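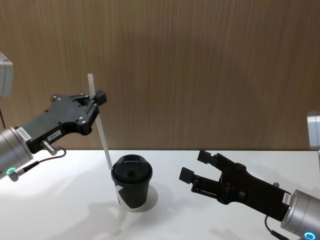

A lidded black paper cup and a white straw.

Paper cup collection in Kornthorpe enters its second year
2023-04-28

Karla Villalobos manages fiber recovery at Tedwood, the mill that takes used paper cups from 123 collection points in Kornthorpe. The cups arrive in bales and are pulped in batches. The difficulty is the plastic lining, a thin film bonded to the inside of the board.

"Ordinary office paper breaks down quickly in the pulper," Villalobos said. "Cup stock is made to resist water, so it needs a longer cycle. We run eight minutes more than we do for cartons."

The film comes away in flakes and is screened out. Lids are a separate matter. They are made from a different plastic than the lining, and the mill asks for them to be removed before baling. Straws go in general waste.

Dark printing costs some brightness in the finished pulp. Villalobos said the mill does not bleach to correct it. "Our buyer is Parri, and they make gray folder board. Color is not in the specification. Moisture and plastic content are."

Two loads were rejected in December, both for liquid left in the cups. Haulage is now handled by Jetbridge, which checks each bale at the depot before loading. 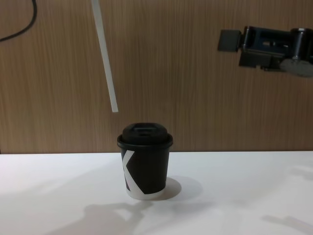
What sites are asked to do

Empty the cup, take off the lid and stack the cups in the tube provided. Rinsing is not required. "A few drops of coffee will not hurt the pulp," Villalobos said. "Half a cup will."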